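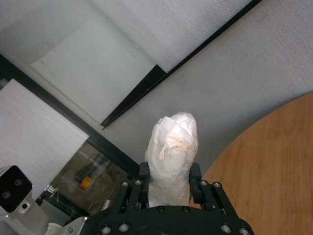 Wooden table has gone dull and sticky, what do I do?

Posted by Adel Soliman in Home and Furniture

We bought a second-hand wooden table in July and the top has never felt right. It looks clean but your sleeves stick to it slightly, worst at the end where we eat. I have wiped it with washing-up liquid several times and it comes back within 2 days. The seller in Bristgate said it was oiled but couldn't say what with. Can I fix this without sanding the whole thing?

2 replies

Josphat Masanja

Most likely old oil or spray polish that has built up and gone soft. Water and washing-up liquid won't shift much of it. I did ours last year and it went like this:

Rub a small patch on the underside with white spirit on a cotton rag and wait. If the patch goes cloudy or the colour lifts, stop there, it may be varnish or wax and needs something else.

If the patch is fine, do the top a bit at a time, along the grain. Keep the windows open and change the rag when it turns brown.

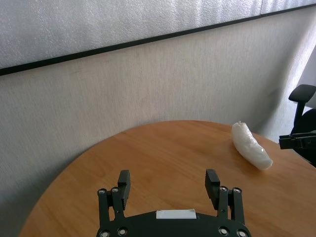 Leave it overnight, 16 hours if you can. Then one thin coat of oil, wiped off properly after 18 minutes. People leave it on too long — that is how it gets sticky to begin with.

Lay the oily rags out flat outdoors to dry before binning them. They can catch fire if left in a heap.

Womora

Just put a tablecloth on it. We had the same and gave up. Vinegar did nothing for ours.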